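Ticket 1432
Subject: Orders from the web shop not printing on the label printer
Opened by: Begoña Esteban, Mikdale warehouse office
Product: Sovex Dispatch, desktop client
Priority: Normal, raised to High
Status: Closed

Original report, 08:50

Since we came in this morning the label printer at the packing bench has not printed anything from Sovex. Orders arrive from the web shop as normal and I can open them. When I press Print Label the button goes grey, then comes back, and no label comes out. There is no error message. The printer is on, the green light is steady and there is a full roll in it. The office printer still prints picking lists without trouble.

I have turned the label printer off and on twice. I have also closed Sovex and opened it again. We have 66 orders to go out before the afternoon collection, so I would be glad of a quick answer.

Support reply, 09:15

Thank you for the report. Please try these and tell us what happens with each:

Hold the feed button on the printer until it prints its own test label.
On the packing bench computer, open the Windows printer list, choose the label printer and print a test page.
In Sovex, go to Settings, then Devices, and tell us which printer is shown next to Shipping Labels.

Please also let us know whether anything was changed on that computer or on the network yesterday.

Begoña, 09:32

The feed button works and the test label is clear. The Windows test page does not print. It goes into the queue and stays there with no status next to it. In Sovex the printer is shown as Prata LP on Bench. That is the right name, as far as I know.

Nothing was changed on the computer. The broadband company replaced our router yesterday after we had gone home. The internet is fine today, if anything faster.

Support reply, 09:41

The new router is the likely cause. The Prata is connected by network cable and the computer looks for it at a fixed address. If the new router hands out a different set of addresses, the computer will be sending labels to a place where the printer no longer is.

Please print the network page from the printer: turn it off, hold Feed and Cancel together, turn it on and let go when the light flashes. Send us the line that starts with IP. Then in Windows open Printer Properties, go to the Ports tab and send us the address on the ticked line.

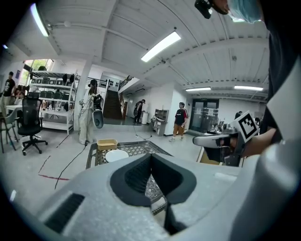 Begoña, 10:04

It took a few goes to get the page out. You have to let go on the first flash. If you wait for the second one it feeds blank labels until you stop it.

The printer page says 192.168.1.40. The Ports tab says 192.168.0.40. So they differ in the third number.

Support reply, 10:12

That confirms it. Your old router used addresses starting 192.168.0 and the new one uses 192.168.1. The printer has picked up a new address and Windows still has the old one.

To get you printing:

1. In the Ports tab, press Add Port and choose Standard TCP/IP Port.
2. Type 192.168.1.40 and leave the port name as it is filled in.
3. If it asks for a device type, choose Generic Network Card.
4. Finish, check that the new line is ticked, and press Apply.
5. Clear everything in the print queue before you send a new label.

Step 5 matters. Every press of Print Label this morning has left a job in the queue, and you could end up with several copies of the same label.

Begoña, 10:37

Port added and the Windows test page printed. I cleared the queue, but one job says Deleting and will not go. When I print from Sovex, the new label sits behind it.

Support reply, 10:45

Please restart the print spooler. Open Services from the Start menu, find Print Spooler, right click and choose Stop. Wait until it shows as stopped. Open the folder C:\Windows\System32\spool\PRINTERS and delete the files inside it, keeping the folder itself. Go back to Services and choose Start. You will need an administrator login for this.

Begoña, 11:08

Done. The queue is empty and the first label printed from Sovex with the right address and barcode. I have printed a batch and they are all coming through in order. The scanner reads them.

One more question. Will this happen again if the printer is turned off overnight?

Support reply, 11:20

It could. The router may give the printer a different address the next time it starts. To stop that, log in to the router and reserve 192.168.1.40 for the printer. The setting is normally called Address Reservation or Static Lease. You will need the printer's MAC address, printed on the same network page. If Hekenico looks after your router, they can do it from their side.

Raised to High at this point so that the ticket stays in the day queue until the reservation is in place.

Begoña, 14:26

I rang Hekenico and they have made the reservation. Their reference is 422. I turned the printer off for ten minutes, turned it on again and printed another network page. It has the same address. Labels still print. The afternoon collection has gone with everything on it.

Please close the ticket.

Closing note, 14:40

Cause: replacement router with a different address range; printer port in Windows pointed to the old address.
Fix: new TCP/IP port, spooler files cleared, address reserved on router.
Changes to Sovex Dispatch: none.
Follow-up: network page instructions in the Prata setup guide to be changed to say "release on the first flash".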